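Bed linen advice is mostly passed on by people selling bed linen, so take it with a pinch of salt. I've tried most of it on our own beds in Stosgate and kept very little.

**Thread count.** Past a certain point I can't feel it. Saha do a 30 pound sheet that has outlasted a dearer Predano set, which bobbled by November. Rub the cloth between finger and thumb and ignore the packet.

**Fabric softener on sheets.** Supposedly makes them last. Mine came out slippery and slow to dry. I stopped and don't miss it.

**Fitted sheets that "never ride up".** They all ride up. Measure the mattress with the topper on, then buy a sheet deeper than that. Ours is 27 cm and anything sold as "standard" pings off one corner in the night.
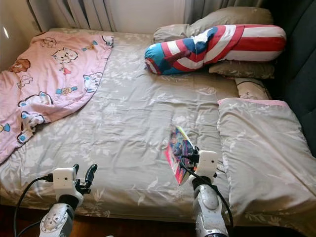

*Leaf-print fitted sheet, with the bear blanket on the left.*

Those elastic clips that go under the mattress do work, up to a point - two of ours lost their grip and I went back to tucking. Tuck the far corners first and pull towards you.

**Ironing.** No. Shake the sheet hard, peg it by the hem and fold it while it's still a bit warm from the line.

**Vinegar in the rinse.** Half a cup did nothing for smells that a 60 wash didn't do better. Prandivell's "linen refresher" smelt of vinegar too, at four times the price.

**Patterned or plain?** Patterned hides tea. Wash it inside out at 40 the first few times.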